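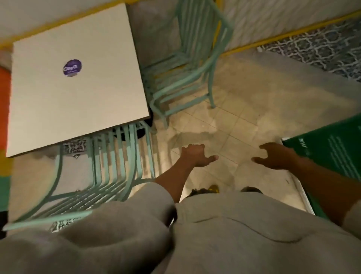
A reader wrote in after my last post to say that sourdough was too much fuss for anyone with a job, and that a loaf from the shop in Brallness tastes just as good anyway. Fair enough, the Brallness loaf is lovely! But I have to argue with the fuss part, and I've been itching to do it all weekend.

My starter lives in the fridge. I feed it on Thursday night, feed it again on Friday, and by Saturday morning it's climbing the jar like it has somewhere to be. Then it's 548 grams of flour (I know, odd number, it's what fits my pot), water, salt, and a few folds between loads of laundry. Real hands-on time is 20 minutes, and that includes washing the bowl, the part I always put off.

The flour matters more than I used to think. I switched to the Grønli rye for a small part of the mix, and wow – the smell alone! It's nutty and a little sour before you even add the starter. The Flallden white does the rest of the work. I tried going half and half once and got something closer to a paving stone, which we ate as toast for days and still enjoyed.

My kitchen is cold in February, so the dough sits in the oven with only the light on. Last May it was ready before lunch. Now it takes until supper, and I've stopped fighting it. Poke it with a floury finger, and if the dent comes back slowly, go ahead and shape it.

I've baked 54 loaves since I started keeping my notebook and only 2 went to the birds. Next weekend I'm trying one with walnuts and dried figs, and I'll post the amounts if it holds together.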